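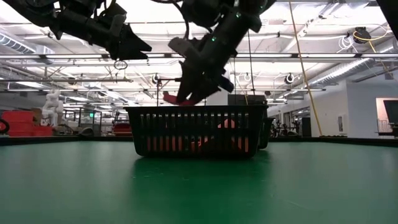
How do you keep a fruit and vegetable stand looking full when you only have a little stock left? I started selling at the Rullano street market in August and I love it, way more than I expected to! Mornings are great. By late morning, though, my table looks sad and people walk right past, even when what's left is perfectly good. I use black plastic baskets with vertical slots down the front, the kind where you only get thin stripes of orange-red showing between the bars, and I set them on a green table. I like the colors together, but from a few steps away the baskets look like they have nothing in them. Do I need different baskets, or am I just setting things out wrong? My table space is small and I can't spend much.

Fredy Taipe

Oh, I love this stuff! I had a stand for years and fussing with the display was my favorite part of the day. Keep the baskets. Black makes tomatoes and peppers and oranges look fantastic, but people need to see them over the rim and not through the side.

Put a false bottom in. I used upside-down plastic tubs, but a folded towel or crumpled brown paper does the job too. Bring the level up until the top layer sits a little above the rim, then tip the whole basket toward the customer by sliding a piece of scrap wood under the back edge. Just make sure it can't slide — I lost a whole basket of plums down a storm drain once, and I still think about it.

The other big thing is to combine early. When two baskets of the same item are both half gone, pour them together and take the spare one off the table right away. Then pull everything in toward the middle. A tight little group of full baskets looks so much better than a long row of half-empty ones, and you can cover the bare end with your bags and your scale.

Go stand where your customers stand, too, every hour or so. I used to walk across to the Ospina bakery stall and look back, and I always found something to fix. Usually it was the price signs. Mine were hiding the food!

Good luck, and have fun with it. The late shoppers turned out to be my best regulars.

Jhosep Carhuamaca

Agree about tilting them. Watch the soft stuff though, ripe tomatoes at the bottom of a tilted basket get squashed. Two layers max.

Gevholm

Get a tablecloth that goes to the ground and hide your crates under it, so you can refill without walking back to the car. I got mine secondhand for 3 dollars. Also sprinkle water on the greens, not on the berries!!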